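Cómo preparar el portátil antes de un viaje de trabajo delicado

En Hirnero mandamos gente a ferias y negociaciones en países donde el interés por nuestros planos supera con mucho al de nuestros clientes. Esta guía es la que repartimos antes de cada salida. Se tarda una tarde en seguirla, o dos si el portátil es de los que actualizan cuando les apetece.

Paso 1. Deje en casa su equipo habitual. Pida uno de préstamo con el disco cifrado y recién instalado. Si le dan el de la pegatina de Cluvus, paciencia: la batería dura lo que dura un café.

Paso 2. Copie solo los archivos del viaje. En la última revisión encontramos un equipo con 137 carpetas para una reunión de 30 minutos. Ninguna era el orden del día.

Paso 3. Cree una cuenta de correo temporal y cierre la sesión de todo lo demás – también la del navegador, que recuerda más que usted. La contraseña, de 13 caracteres como mínimo y sin el nombre del perro.

Paso 4. Active la VPN y pruébela antes de embarcar. Hacerlo en el vestíbulo del hotel, con la wifi del hotel, tiene poco mérito.
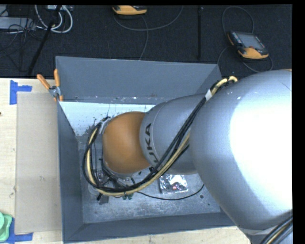
¿Puedo dejar el portátil en la caja fuerte de la habitación?
Mejor llévelo encima. Esas cajas tienen un código maestro en recepción, y la recepción tiene turnos.

Paso 5. No acepte memorias USB de regalo. En la feria de Brullov repartieron alrededor de 800, muy bonitas, y las nuestras siguen en un cajón cerrado con llave.

Paso 6. A la vuelta, no conecte el equipo a la red interna. Entréguelo apagado en el laboratorio de la planta baja, cambie desde otro ordenador las contraseñas que haya usado y rellene la ficha Kokkinos. La ficha pide el número de serie dos veces. Póngalo las dos.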